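Week 3: How fruit and vegetables keep breathing after harvest
Food Storage and Waste, evening course, Kunport

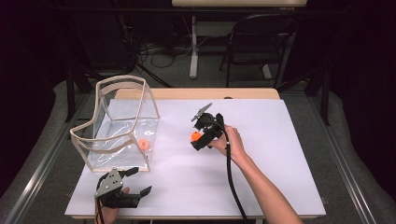

Fig. 1. A clear bag with its mouth held open, one small orange item inside.

Welcome back! Tonight's subject is my favourite of the whole course, respiration. A carrot, a lettuce leaf or a pear is still alive after picking. It takes in oxygen, burns its own sugars and gives off carbon dioxide, water and heat. Everything we do in storage is a way of slowing that down.

Temperature comes first. Peas and sweetcorn breathe very fast, which explains why they lose their sweetness so quickly in a warm kitchen. Onions and potatoes are slow and will sit happily for months somewhere cool, dark and airy.

Then there is ethylene, a gas that many fruits make as they ripen — apples and bananas give off plenty. Put a ripe apple next to a hard avocado and the avocado softens sooner. Wonderful stuff, unless your broccoli is in the same drawer and turns yellow!

Bags change the air around the food. A sealed bag traps moisture, so leaves stay crisp but mushrooms go slimy. A few small holes are often a good middle way.

For next week: keep 6 bananas at home, 3 in a bag with an apple and 3 in an open bowl. Note the colour each evening for up to 8 days and bring your notes along.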